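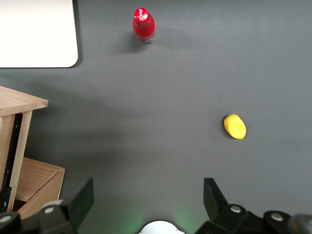

Clikard workshop, small bench notebook
March 18, 2025

Started on the grey table again, now that the matt top has been on since December. Wiped it down first with plain water and a cloth. Washing-up liquid left a film last time and I could see it when the lamp was on.

Table set for the sorting exercise. Red bottle at the far side, standing up. White board flat in the far left corner. The yellow one (lemon, from the play food box) on the right by itself. Wooden unit on the left with its drawer part out towards the middle. Did not use the rest of the play food. It rolls into everything and I only wanted a few things out.

Notes on the items:

Bottle. Fine. The red cap is very shiny and throws white spots under the ceiling light. Tried turning the lamp to the wall and it helped a bit. If it becomes a nuisance, go over the cap with the fine pad, but ask before doing that as it is on the Fondlow list and they may want it back as it came.

Lemon. Will not stay where it is put if the table is knocked. Settles on its side and that is good enough. Do not use putty, it marks the top.

White board. Useful as a place to put things down. Rounded corner, so measure from the straight edges. I had been measuring from the corner and was 10 mm out on the old sheet. Corrected the sheet.

Wooden unit. The drawer sticks in damp weather. Rubbed candle wax along the runners this morning and worked it in and out 40 times. Better, still a bit tight over the last 30 mm. Leave it partly open between goes. Pale wood picks up pencil, so use the low-tack tape for marks and take it off at the end of the day. The top is level, checked with the short level both ways.

Stock: bottle and unit are both booked out under job 2225. The lemon has no number. Need to add it, or at least write the box number on the lid, which is still blank.

Ospina rang about the second table. Same grey, same height as this one, but the legs come separately and we supply the bolts. Order M8 and check the drawer of odds first, there was a full bag in there before the move.

Florkex cloths are nearly finished. The blue ones shed. Get the white ones again.

To do:
wax the runners a second time
label the play food box
write up the new positions on the setting-out sheet and bin the old one
find the other lamp clamp

Left the table set out overnight with the dust sheet folded on the chair. Cover it if anyone is sanding.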